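Home Stories Poems Archive Submit About

OPEN DAY AT SKALTVILLE

Aug 10, 2018

My father worked at the Utex plant for most of his life, and when they sent him a letter about the open day he put it on the refrigerator and didn't mention it. It hung there until the morning of the visit. Then he came downstairs in his good jacket and asked if I was driving.

The plant is outside Skaltville, on the Pukdale road. We parked in the lot where he used to park. A woman at the door gave us stickers with our names on them. She had spelled his right, Bradley Birkett, and he looked at it for a while before he stuck it on.

"Used to be a time clock here," he said.

They took us through in groups. The first part was slides. The machine was called the Yeoman, and it was going to sort and place small parts, the job my father had done on the second floor. The slide said 1098 parts in a shift. He leaned over to me and said he had done better than that in April of the year I was born, with a bad wrist.

After the slides we went into the training room. A young man in a gray shirt explained that the Yeoman learned from people. You held a gripper in your hand and did the job with it, and the gripper kept a record of what you did. When it had enough of those, they used them to teach the arm. He had a table set up and he showed us how the fingers opened and closed.

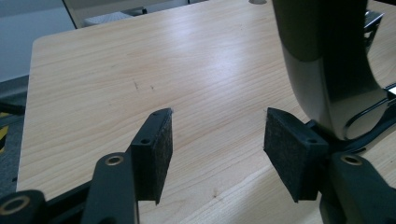 The hand gripper, open over the training table.

"Who wants to try?" he said.

A boy went first and dropped a washer on the floor. Then a woman from the bank. Then the young man looked at my father's sticker and said, "Mr. Birkett?"

I thought he would say no. He took off his jacket and gave it to me and held out his hand for the gripper.

He didn't do anything with it at first. He opened it and shut it. He held it over the table and tilted it one way and then the other, the way he used to try out a new pair of pliers at home. There was a tray of 100 brass pins and a block to put them in. He picked up the first pin, set it in its hole, and gave it a little turn before he let go.

"You don't need to turn it," the young man said.

"You do if you want it to stay."

The young man wrote that down. My father did another pin, and another. The rest of the group moved on to the coffee, but he kept working – the same lean to the left, the same small breath through the nose when a pin went home. I had never seen him at work before. He had gone in through that door every day for years and I had only known the part of him that came back out.

When the block was full he opened the fingers and held them still above the table.

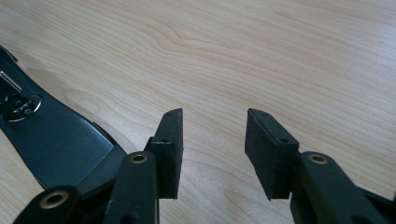 Are you going to use that one, my father wanted to know, or was it just for the visitors? They would use it, he was told. They used all of them. There were 189 from the week already, and his would go in with the rest.

"With the turn?"

"With the turn," the young man said.

My father nodded. He put the gripper down on the table and rubbed his wrist. On the way out he passed the coffee and took two cookies in a napkin, and he said hello to a man he knew from shipping, and they talked about a roof.

In the car he kept the sticker on. We were past the Pukdale turnoff before he spoke.

"It's light," he said. "I figured it would be heavier."

I said maybe they'd let him come back and do some more. He looked out at the fields. They had asked him already, he said, while I was getting my coat. He'd told them he could be there at 7.

Recent stories
The Ferry Clerk
Two Winters on Alder Street
What the Piano Tuner Left
A Room Above the Feed Store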